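How I Cook Rice in a Cooker I Can't Read (and How You Can Too)

I bought my rice cooker secondhand, and it came without a manual, without a measuring cup and with a control panel entirely in Chinese, a language I do not read one word of. For the first week I made porridge. Then I made something you could have grouted a bathroom with. Now I make a really lovely pot of rice most nights of the week, and since three different people have asked me how to work theirs (there must be a lot of these getting passed around!), I'm writing the whole thing down.

I'm in Canada, so I'll be talking about litres and Canadian wall plugs here and there, but the rice part is the same wherever you are.

Before you plug anything in

Turn the cooker upside down, or tip it back, and find the rating label. You're looking for the voltage. Mine had come over in somebody's luggage and it's a 220 volt machine, which an ordinary Canadian kitchen outlet does not supply. If yours says 220 and your wall says 120, you need a proper step-down/step-up transformer, and not one of the little travel plug adapters, because those change the shape of the prongs and nothing else. The transformer has to be rated for more watts than the cooker draws. My cooker wants a bit under 1,000 watts, and I went up a size from there. If you're reading this in Australia you're much luckier on voltage, but still check the plug.

If any of that makes you nervous, take it to an appliance repair place and ask. I did. I took mine to Wieczorek Appliance, and they looked the cord over, tested it and sent me home feeling a lot braver.

Finding the start button

Nearly everything you need is one button. The characters for start are 开始, and on most of these panels it's one of the bigger buttons, often off to one side by itself or in a small group. Once you've found it you can't un-see it. These days my finger goes to mine without my even thinking.
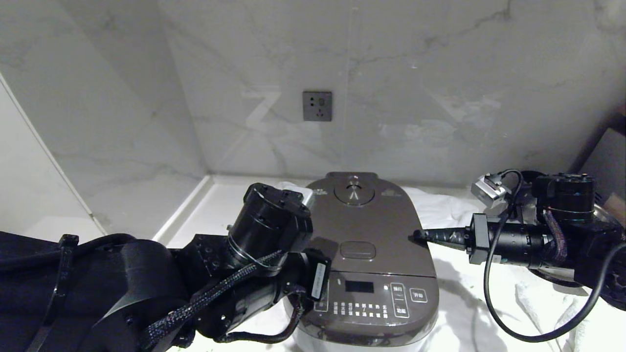 Start (开始) is the one at the far right of the panel. The rectangular button on top of the lid is the lid release.

The other words worth knowing, and you may have all of these or only a few:

开始 – start
取消 – cancel
保温 – keep warm
预约 – delay timer (it literally means something like "make an appointment", which I find very charming)
煮饭 – cook rice
煮粥 – cook porridge, or congee
快煮 – quick cook
蒸 – steam

That porridge one explains my first week. I had been pressing 煮粥 every night with great confidence.

If your panel has characters that aren't on my list, a phone translation app that works through the camera will get you most of the way. Hold the phone straight on to the panel and turn off the overhead light if there's glare on the plastic. Some of the translations come out strange (mine offered me "happy mouth firewood") but you'll usually get the gist. Then write it on a strip of masking tape and stick it beside the button. I did that for a couple of months and peeled the tape off once I knew my way around.

Where to put it

Steam comes out of the vent on top, and quite a lot of it. Pull the cooker forward so the vent isn't sitting under an upper cupboard. My old place had particleboard cupboards and the bottom edge swelled up like a wet cracker, which I only noticed when the door wouldn't close.

I like to keep a tea towel nearby too. When you open the lid after cooking, the water that's collected on the inside runs down toward the hinge, and some of it will end up on your counter. Don't drape the towel over the vent, though, however tempting it is to stop the steam.

Also keep the cord out of the way of the lid and away from the sink. And if you're on a transformer, that gets a dry spot all its own.

Measuring the rice

A rice cooker cup is smaller than a regular measuring cup. It's 180 mL, and the lines inside the pot are meant to match that cup. If you lose the cup (or never had one, hi), use a kitchen measuring jug and pour to 180 mL. Or use any old mug, as long as you measure the water with the same mug and ignore the lines completely.

For the two of us I do two cups, and there's enough left over for fried rice the next day.

Wash it

Put the rice in a bowl, cover it with cold water, swish it around with your hand and tip out the cloudy water. Do that until the water is mostly clear, which for me is 4 rinses with jasmine and a few more with short grain. It never goes perfectly clear, so don't stand there waiting for it.

I used to wash the rice right in the cooker's inner pot, and plenty of people do, but the coating on mine had already seen some life and I'd like it to last. A bowl is kinder to it. Drain the rice well at the end, either in a sieve or by tipping the bowl carefully with your hand across the edge. A puddle left in the bottom counts as water and will throw off your measuring.

Add the water

If you're using the lines, put the drained rice in the pot, level it off with your fingers and fill to the line that matches your cups. Two cups of rice, line 2. Set the pot on a flat counter while you do it, as you can't read the line properly if you're holding it at an angle.

If you're not using the lines, here are my amounts:

Jasmine: 1 cup rice to 1 cup water, plus a small splash
Basmati: 1 cup rice to 1 1/4 cups water
Short grain: 1 cup rice to 1 1/5 cups water
Brown: 1 cup rice to 2 cups water, and soak it for half an hour first

Those are where I landed after a fair bit of fiddling, and your cooker may want a touch more or less. Change it by a tablespoon or two at a time. New bags can behave differently from the last bag, even the same brand, and I've stopped taking it personally.

Salt is up to you. I leave it out for anything saucy and put in a pinch if we're having it with plain fish. A little knob of butter in basmati is very good.

Cook it

Dry the outside of the pot! This is the step I forget. Water drops on the bottom of the pot hiss and spit on the heating plate, and over time they leave brown marks that are a pain to scrub off. A quick wipe all over with a tea towel, then lower it in and give it a gentle turn left and right so that it seats flat.

Close the lid until it clicks. Choose your setting (煮饭 for ordinary white rice), then press 开始. You should hear a beep. On some models the display shows a countdown straight away, and on others it just runs a little animation until the last stretch and then starts counting. Mine does the second thing, and the first few times I was sure it was broken.

If nothing happens, it's usually one of these: the lid hasn't clicked, the inner pot isn't sitting properly, or the cooker was already in keep warm and needs 取消 pressed first. I get caught by the keep warm one constantly.

Leave the lid shut while it cooks. I know. It smells wonderful and you want to peek.

Rest and fluff

When it beeps, wait. Ten minutes is good. Then press the lid release and stand back a bit, because the steam comes up fast and it's properly hot. Keep your face and your wrist out of the way.

Fluff with a plastic or wooden paddle and never a metal spoon. Go around the edge first, then cut down through the middle and turn the rice over from the bottom. If it seems wet, fluff it, close the lid and give it another five minutes before you decide it's a failure.

Using the delay timer

I was a bit scared of this one, and now I use it every Wednesday when I'm home late. Press 预约 and set the time. The catch is that on some cookers you're setting how many hours until the rice is ready, and on others it's the hours until it starts. Test yours on a weekend, when it doesn't matter if dinner is off by forty minutes. Press 开始 at the end or it will sit there blinking at you all day.

I don't leave rice soaking in there longer than 7 hours, and I skip the timer altogether in the hottest part of summer.

Cleaning up

Unplug it and let it cool. The inner pot gets a soft sponge and dish soap. If there's rice stuck on, fill it with warm water and go do something else for a while.

The inner lid usually pops off, with a tab or a little knob in the centre. Wash it every time you cook if you can stand to, because starchy water collects there and goes sour. The steam vent on top may lift out as well. I'd owned mine for ages before I found that out, and what was underneath was not nice.

Wipe the control panel with a cloth that's barely damp, wrung out hard. No sprays. If you have a dish on the hinge side that catches drips, empty it.

For a smell that won't leave, run the cooker with a few centimetres of water and a couple of slices of lemon on quick cook, then leave the lid open until it's dry inside.

Storing the leftovers

Get the extra rice into the fridge within an hour, spread out in something shallow so it cools quickly. I eat it the next day, or I freeze it flat in bags while it's fresh. From frozen, sprinkle on a spoonful of water and microwave it, covered, until it's steaming all the way through.

I'm going to try congee on purpose next, now that I know which button it is. If you have a good ratio for it, pop it in the comments, and tell me what you put on top!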